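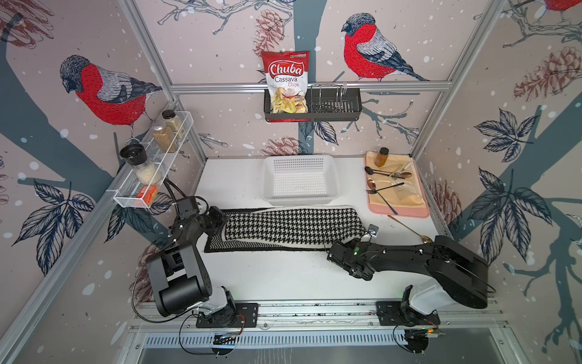 The two-arm cell with the kitchen layout loaded. Chips on the rail, cutlery on the tray.

Flasar Two-Arm Bench Cell, reviewed by Marcus Pruitt
September 10, 2023

I went into this one expecting to be annoyed. Flasar sells the cell as ready to run out of the crate, and I've heard that before from Brannigan, whose bench unit I sent back in June. We have had the Flasar for 100 days now.

Setup first. The aluminum frame went together fine. Both arms bolt to one rail along the front edge of the table, and that rail is the best part of the whole thing. It's stiff, and the spare mounting holes let you shift a base without drilling. The manual wants the base bolts checked after 5 hours of running. Do it. Two of mine had backed off, and I'd been blaming the calibration.

Calibration takes 38 minutes by the book. I have never hit that number. You also have to repeat it any time you move a base, and the manual puts this in a footnote.

Cables are my main gripe. They loop out in the open above the left arm, near the wire shelf, and the supplied clips are small and let go. I bought a bag of Gula clips and redid the run myself. At this price I shouldn't have to.
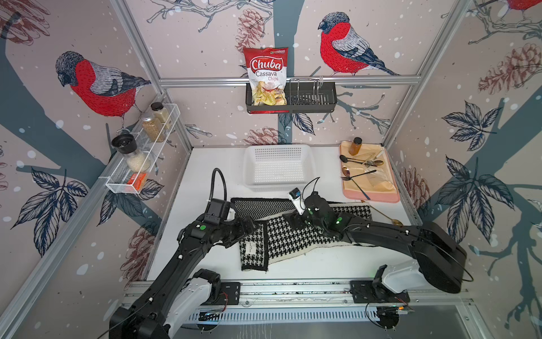
Cloth-folding layout, right gripper closed on a small part. Green lights on the wrist.

Cloth is a harder test than jars or spoons, so I keep a houndstooth piece on the table for it. The grippers will pick up a corner if the fingers are lined up properly. The alignment screws are tiny and the key that comes with them rounds off fast. Ikutura makes a better one.

Upkeep is fairly light. Wipe the table, brush out the perforated strip under the bases, look over the connectors. I log everything, and at 968 cycles I had replaced one set of finger pads and nothing else. Better than I predicted, I'll admit.

Would I buy it again? With a discount, maybe. "Ready to run" is still a stretch.

Rating: 3 out of 5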